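Play kitchen food: sort by type or leave it in one bin?
Started by Anikó Hegedűs, Sun 26 September

Anikó Hegedűs
I run a small home daycare and the play kitchen has gotten out of hand. Over the summer I took in a second set of dishes and a big bag of food from a family that was moving, and added it to what I had. All of it lives in one Trollen bin under the window. At cleanup the kids throw everything in, and the next morning they dump everything out to find one plate.

I started going through it this weekend. I laid a few things out to see what goes together, with a strawberry on the small dish and a packet on the big plate. 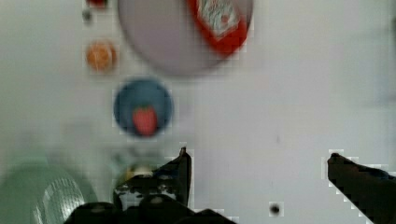

Strawberry on the blue dish, red and white packet on the big plate.

My plan is one shallow tray for fruit, one for packets and boxes, and the dishes stacked on the shelf. The shelf is a Bultwood, 11 inches deep, so the big plates fit but the bin doesn't. Does anyone sort by type with kids this young? Mine are two to four.

pantrydoor
We sort by type and it works fine. Fruit, vegetables, bread, packets, dishes. I taped a picture of the contents on the front of each tray. It took two weeks before they did it without being told. The two-year-olds still get it wrong and I fix it at nap time.

mrs_oakleaf
I tried that and gave up. Five trays is too many for two-year-olds. They spend all of cleanup arguing about whether a tomato is a fruit. I have two baskets now, food and dishes. Anything else goes on a high shelf and I rotate it.

pantrydoor
You don't have to do five. She said three.

mrs_oakleaf
Three is still one more than they need. Packets are food.

Kasun Samarakoon
I'd cut down the amount before buying any trays. I taught preschool for several years and we had 350 pieces of play food on the inventory when I started. Nobody could have cleaned that up. We put most of it in a closet in June and brought out a different box each month. The kids played longer with less out.

On dishes, keep one per child plus one spare. Glass-look ones I would check for cracks along the rim, especially the ribbed kind.

Anikó Hegedűs
Thanks. I will check the rims. There is a pale green one in this lot that I like but I haven't gone over it closely yet.

Kasun, did you keep the pieces with moving parts out all the time, or rotate those too? I mean the kind that open or peel. The banana is the one they all want, and I would sooner put it away than referee.
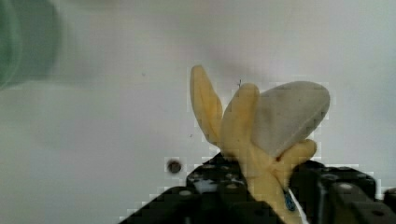
The other one they fight over is an Awwad egg carton with a lid, and I'm tempted to put both on the high shelf and bring them down at table time only. They can take turns at the table. On the floor they can't.

Kasun Samarakoon
Rotate them. We kept those in a separate box and an adult handed them out.

spoonrest44
I disagree about putting the good ones away. If everyone wants the banana, buy a second banana. I did that with our toaster and the fighting stopped the same day.

mrs_oakleaf
It moved to something else at my house. We have two of nearly everything and they still both want the one that's in somebody's hand.

spoonrest44
Could be. Mine are 4 and 5, so they may be past that stage.

pantrydoor
How do you all wash the soft pieces? I have some from Brivov that went lumpy in the machine.

Anikó Hegedűs
Anything soft I wipe with a damp cloth and a little dish soap, then leave it on a rack overnight. I don't soak it. Hard pieces go in the sink. Packets with a printed front I wipe quickly and dry right away or the print comes off.

mrs_oakleaf
Same here. Mesh bag on cold if something really has to go in the machine, and no dryer.

Anikó Hegedűs
Update for anyone following. I went with two trays, fruit and everything else, and the dishes on the low shelf. Half the food is boxed up in the hall closet. The banana and the egg carton are table only for now. I'll try a third tray after a month if they keep these two straight.

pantrydoor
Put the pictures on the front. It helps.

Contact us | Forum rules | Copyright the posters | Back to top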